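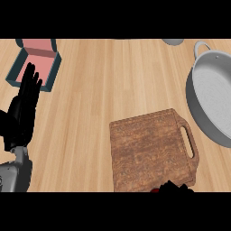
Teleop working group, Divelex project
Minutes, August 2021
Present: Heino Mägi, Aušra Rimkutė, me (typing, so blame me for the spelling)

1. July minutes
Fine as they were. Heino wanted "puppeteering" changed to "remote control" and I've done that.

2. Kitchen task in the simulator
We have 169 demos saved out of the 200 we promised Kascombe. Aušra drove most of them and says her shoulders know it! Keeping the left hand parked upright while the right one works down at the cutting board is still the tiring bit, and she'd like a button that freezes one arm. Heino thinks he can do that in an afternoon (we'll see). I asked if we could move the pan further from the board handle and got voted down, as we'd have to redo the starting layouts.

3. Bad demos
Long talk on this one. I've been throwing out any run where the driver stops and thinks for ages, and Aušra feels that's too harsh on new drivers. We settled on a limit of 60 seconds per run, and pauses are okay inside that. Fumbled grasps stay in if the driver recovers. I'll go back through my reject folder, ugh.

4. Guiding the real arm by hand
Berncombe would rather we push the arm through the motion ourselves than use the headset. Heino tried both there and liked the feel of hand guiding, but the fingers are a pain that way. No decision. He'll write up 2 options.

5. Anything else
Arriaga still hasn't sent the gloves. I'll chase them again.

Actions
Heino: freeze button, write-up for Berncombe
Aušra: the remaining demos
Me: reject folder, gloves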